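Setting up your first forecast in Tustance

I've been using Tustance to keep an eye on growth and trade figures for ages, and this is the part of the guide where I walk you through your first forecast. Have your Vivham data file saved somewhere you can find it (mine always ends up in downloads!).

1. Open Tustance and choose New forecast. Give it a name you'll recognise later. I once had a whole row called "test", and I don't recommend it.

2. Click Load figures and pick your Vivham file. The export numbers go in first, then imports. If the columns look swapped, use the Flip button before you carry on.

3. Set the base year to 100. Everything else is measured against that, so a reading of 70 means trade has dropped by 30 per cent from where you started.
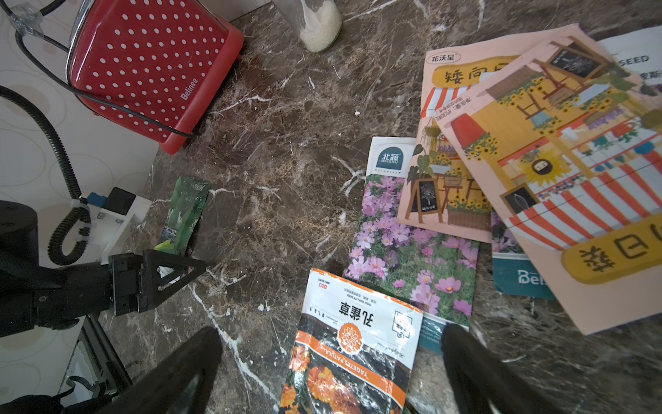 Why does my chart say 69 when the table says 70?
The chart chops off the decimals and the table rounds them. Go by the table, and if it bugs you, turn on Match rounding in the Display menu.

4. Choose how far ahead to look. I stick to four quarters, and beyond that I find the line gets very wobbly, especially when there's a tariff row going on.

Note: tariffs are switched off to begin with. Tick Include tariffs if you want them counted, then type in the rate for each country. Leave a box blank and Tustance treats it as zero.

Caution: changing the base year wipes any tariff rates you've typed in. Save a copy first. I learnt this one in April, with a full page of them gone.

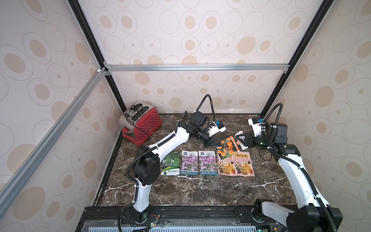 5. Press Run. You'll get a middle line with a shaded band on either side, and a wide band means the forecast is less sure of itself.

6. To share it, choose Send to Grollano, or save it as a Polishchuk sheet if the other person likes fiddling with the numbers themselves (mine do).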